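よくいただくご質問
ニンデン製本室

いつもお便りをありがとうございます。本の修理や製本教室について、メールやお電話でたくさんのご質問をいただくようになりました。お一人ずつお返事を書くのは私にとって楽しい時間なのですが、糊のついた手で受話器を取ることもしばしばで、お待たせしてしまうことが増えてきました。そこで、よく尋ねられることをこのページにまとめておきます。少々長い読み物になりますので、お茶でも淹れて、気になるところからどうぞ。
製本室主人　ジャド・カナーン
最終更新　2021年12月30日

ご依頼の前に

どんな本でも直してもらえますか？

たいていのものはお引き受けしています。辞書、絵本、聖書、料理の本、おじいさまの日記帳、学生時代の卒業論文、楽譜。表紙の取れたもの、背の割れたもの、頁がばらばらになったもの、どれも歓迎です。なかでも料理の本は大好きで、バターの染みのついた頁を見ると、ああ、このお菓子がよく焼かれたのだなと、こちらまで嬉しくなってしまいます。
お断りすることがあるのは、黴がひどく広がっているものと、文化財にあたるような古いものです。黴の本はほかのお客様の本に移ってしまう心配がありますし、文化財は専門の修復家の方にお任せするのがいちばんです。迷われたら、まず写真を何枚かお送りください。背、表紙の内側、いちばん傷んだ頁、この辺りが写っているととても助かります。

直すと、新品のようになりますか？

なりません、とお答えすると、がっかりなさる方と、ほっとなさる方がいらっしゃいます。私の修理は、もう一度安心して開ける本に戻すことを目指していて、日焼けや書き込み、角の丸みはできるだけそのまま残します。もちろん表紙を新しくしたいというご希望も喜んで承ります。以前、真っ赤な布で仕立て直した国語辞典がありまして、持ち主の方が「机の上が明るくなった」とお葉書をくださいました。あのお葉書は今も道具箱の蓋の裏に貼ってあります。

見積もりは無料ですか？

はい、無料です。写真で大まかなところをお伝えし、本が届いてから改めて正式な金額をお知らせします。正式な金額をご覧になってからおやめになっても構いません。その場合は返送の送料だけご負担をお願いしています。
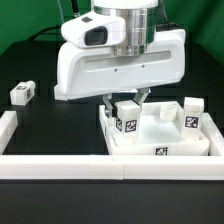
黒い作業台と白い本体

どのくらい日数がかかりますか？

頁の外れを直すだけでしたら、お預かりから18日でお返ししています。綴じ直しから表紙の仕立てまで全部となりますと、もう少しお時間をいただきます。糊を引いては重しをかけ、乾くのを待ってはまた次へ、という仕事なものですから、急いだところでちっとも早くならないのです。雨の続く時期はなおさらで、紙が湿気を吸って伸びてしまうので、晴れ間を待つこともあります。
贈り物などでお日にちが決まっている場合は、遠慮なく最初におっしゃってください。できる、できないを正直にお返事いたします。9月は教室の新しい期が始まる月で、修理のほうは少しゆっくりになります。

材料のこと

糊は何を使っているのですか？

小麦の澱粉で炊いた糊と、グルリスという名の練り糊を使い分けています。和紙で頁を繕うときは澱粉糊です。水を含ませればまたきれいに剥がせますので、何十年か先にどなたかがもう一度直すとき、その方が困らずにすみます。グルリスのほうは粘りが強く、乾いたあともしなやかなので、背の布を貼るところに使います。少し甘い匂いがして、教室の方には「お腹が空く糊」と呼ばれています。食べられませんよ、念のため。

糸はどこで買えますか？

教室を終えた方から本当によく訊かれます。製本室で使っている麻糸はフラールというもので、太さが何種類かあり、文庫本くらいの大きさなら細番手、画集のような重い本なら太番手を選びます。お店の棚に小巻を置いていますので、お立ち寄りの際にお求めください。郵送もできます。
蝋引きしていない糸ですから、お使いになる前に蜜蝋の塊に軽く滑らせてやってください。糸がおとなしくなって、縺れがぐっと減ります。蜜蝋がなければ、飾りのない白い蝋燭でも代わりになります。

セロハンテープで直してしまいました。もう手遅れでしょうか？

どうぞご自分を責めないでください。この一行を書きたくてこのページを作ったようなものです。破れた頁を見て、とにかく何とかしてあげたいと思われたのですから、それは本にとって幸せなことです。
貼ってから日の浅いテープは、温めながらゆっくり外せることが多いです。茶色く変色して糊だけが紙に残っているものは、染みを全部取り去ることは難しく、べたつきを抑えて上から薄い和紙をかける方法をご案内しています。ひとつだけお願いしたいのは、ご自宅で無理に剥がさないこと。文字まで一緒に持っていかれることがあります。どうかそのままの姿でお送りください。

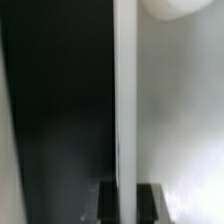

家でできるお手入れはありますか？

ございます、たくさん。まず、本棚にぎゅうぎゅうに詰めないこと。取り出すときに背の上端へ指をかけて引っ張ると、そこから布が裂けてきます。両隣の本を少し奥へ押して、真ん中あたりをつまんで出してあげてください。ほんのこれだけで、うちへ来る本の数がずいぶん減ってしまうのではないかしらと思うほどです。
それから、直射日光の当たる窓辺は避けて、年に一度は棚から出して風を通しましょう。埃は柔らかい刷毛で、背から外へ向かって払います。掃除機は頁を吸い込みますのでおすすめしません（私は若い頃に一度やりました。大切な地図帳でした）。
大きくて重い本は、立てるより寝かせておくほうが長持ちします。ただし積み上げるのは四冊までになさってください。

製本教室について

まったくの初心者です。不器用でもついていけますか？

もちろんです。定規をまっすぐ当てるところから一緒に始めます。はじめの二回で糸綴じの小さな帳面を仕上げていただき、そのあとはお好きなものを作ります。日記帳を作る方、お孫さんの絵をまとめる方、ひたすら箱ばかり作っている方もいらして、進み方も皆さんばらばらです。曲がった帳面には曲がった帳面の可愛らしさがありますから、あまり気負わずにいらしてください。
ちなみに最初の帳面は全部で64頁になります。これは紙を二つに折って重ね、折丁にして綴じていくとちょうどよい厚みになる数で、手に持ったときの感じがなんとも具合がよいのです。初めて作った帳面がもったいなくて使えない、という方がとても多いのですが、どうか使ってあげてください。買い物の覚え書きでも何でも、書き込まれた帳面のほうがずっと開きやすくなります。

持ち物を教えてください。

前掛けと、手拭きの布を一枚。道具と材料はすべてこちらでご用意しています。袖口の広いお洋服は糊の鉢に入りがちですので、袖をまくれるものだと安心です。爪の長い方は、折り目をつけるときに骨べらを使えば大丈夫、切っていらっしゃらなくても構いません。
老眼鏡をお持ちの方は忘れずに。針に糸を通すだけで一時間が終わってしまった、というのは私自身の話です。

子どもも参加できますか？

大人の方とご一緒でしたら参加いただけます。刃物を使うところは大人の方にお願いして、折る、綴じる、表紙の紙を選ぶ、といったところをお子さんにやっていただきます。紙選びは毎回なかなか決まらず、そばで見ていると実に真剣なものです。急かさずに待ってあげてくださいね。

休んだ回の振替はできますか？

できます。前日までにお知らせくだされば、同じ期のなかで別の回にお越しいただけます。当日のお休みは、材料の紙をもう湿らせてしまっていることがあり、恐れ入りますが材料代だけ頂戴しています。
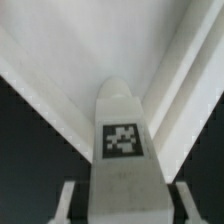 表紙の布や紙を持ち込んでもいいですか？

ぜひお持ちください。お母様の着物の端切れ、着なくなったシャツ、旅先の包装紙。思い入れのあるものが表紙になると、出来上がったときのお顔が違います。
布の場合は、裏に薄い紙を貼る「裏打ち」という一手間が要りますので、ひとつ前の回にお持ちいただくと段取りがよくなります。伸び縮みする布、毛足の長い布はなかなかの難物です。それでもどうしてもこれがいい、という場合はご相談ください。表紙全体が無理でも、背だけ、角だけに使うというやり方があります。
お手持ちのものが見つからない方には、リズク紙店の模様紙を棚にご用意しています。墨流しのような渦の柄がいちばん人気で、入荷するとすぐになくなります。私は地味な格子柄が好きなのですが、こちらはいつまでも残っていて、つい自分の帳面に使ってしまいます。

お送り方法とお支払い

本はどうやって送ればいいですか？

乾いた薄紙でくるみ、その上からビニール袋に入れて、本より一回り大きな箱に詰めてください。隙間には丸めた紙を入れて、箱を振っても動かないようにします。外れた頁やかけらがあれば、どんなに小さなものでも封筒に入れて一緒にお送りください。ごみに見えるような背の切れ端に、題名の金文字がひとかけら残っていることもあるのです。
輪ゴムで束ねるのだけはご勘弁を。角に食い込んで、跡が取れなくなってしまいます。綿の紐かリボンでふんわりとお願いします。

支払いはいつですか？

仕上がりのお知らせをしてからで結構です。お振込みか、お受け取りの際に現金でお願いしています。教室の受講料は初回にまとめて頂戴します。途中でお引越しなどのご事情ができた場合は、残りの回の分をお返ししますので、ご安心ください。

本に挟まっていたものはどうなりますか？

押し花、切符、古い手紙、四つ葉のクローバー。いろいろなものが出てきます。挟まっていた頁を書き留めた小袋に入れて、必ず本と一緒にお返ししています。押し花の色が頁に移っていることもありますが、それを消すかどうかもお尋ねしてから決めます。「そのままで」とおっしゃる方がほとんどです。

ここに載っていないことを訊きたいのですが。

どうぞお気軽にお便りください。メールでもお葉書でも構いません。お返事は朝の糊炊きのあとに書いておりますので、二日ほど見ていただけますと幸いです。お電話の場合は、少し長めに鳴らしてください。手を洗ってから参ります。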